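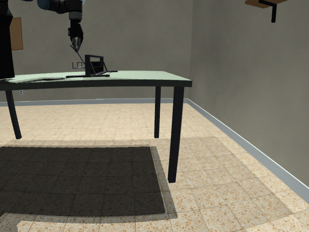
# About Plukormont

Plukormont is an independent testing house for robot arms, grippers, cameras and controllers. We compare equipment for manufacturers, laboratories and teaching institutions that need to know how a given combination of parts will behave before they commit to buying it. We do not sell hardware, and we accept no commission from those who do.

The company was founded by Yurani Correa and Traian Sima, who had worked together on assembly lines at Arboleda and had grown used to choosing grippers from catalog pages. Their first comparison covered two grippers and a single arm. Our library now holds 744 completed comparisons, each with its settings, its raw results and a written finding.

## What we test

Most of our work concerns small and awkward parts. Thin rods, flat strips, racks with narrow openings and open frames make up much of our standard task set, as these are the shapes on which grippers differ most. A two-fingered gripper that handles a block with ease may hold a slender rod at a slant, and the angle of the rod in the fingers then decides whether it can be placed at all.

Each gripper is assessed on the following points:

- how closely the fingers meet along their full length
- how far a held part turns or slips while the arm is moving
- how well the gripper can reach into or over a frame without touching it
- how the controller responds when a part meets resistance

Cameras are assessed separately, and then again together with the arm and controller the client intends to use. Results from the two rounds are often quite different, and we report both.

## Simulation and bench work

Every comparison begins in simulation. Our simulated room has a table, a tiled floor and plain walls, and it is kept the same from one client to the next so that results may be set side by side. The arm, the gripper and the parts on the table are changed to suit the study. Orathai Sitthichai leads this work and maintains the models of the arms and grippers.

Equipment that performs acceptably in simulation moves to the bench. The bench hall at Findham is directed by Wálter Quispe, and has seven stations, each with its own controller and its own mounting plate. Where the bench results disagree with the simulated ones, the client receives an account of the difference - including those cases in which our own model was at fault. Corrections to a model are dated and kept with the comparisons they affect.

## The Nakadeo task set

Nakadeo is our published collection of handling tasks. It contains 163 tasks at present, arranged by the kind of part and the kind of motion required: lifting, laying flat, standing upright, threading and inserting. Teaching institutions may use the set without charge. Commercial users are asked to register, and to state which version they worked from when they quote a result.

The set is revised each May. Proposals for new tasks are welcome from any user and should include a drawing of the parts, the starting positions and a clear statement of what counts as a finished task. Tasks that two different arms have not both been able to attempt are held over to the following year.

## Working with us

A typical study takes roughly two months from the first meeting to the final report. Clients may attend bench sessions by arrangement, and sessions begin at 8:30 a.m. Reports remain the property of the client - we publish a finding only with written consent.

Aníbal Escobar receives all inquiries about new studies. Please include the make of the arm, the gripper or grippers under consideration, and the size and weight of the parts to be handled. Drawings are helpful at this stage but are not required.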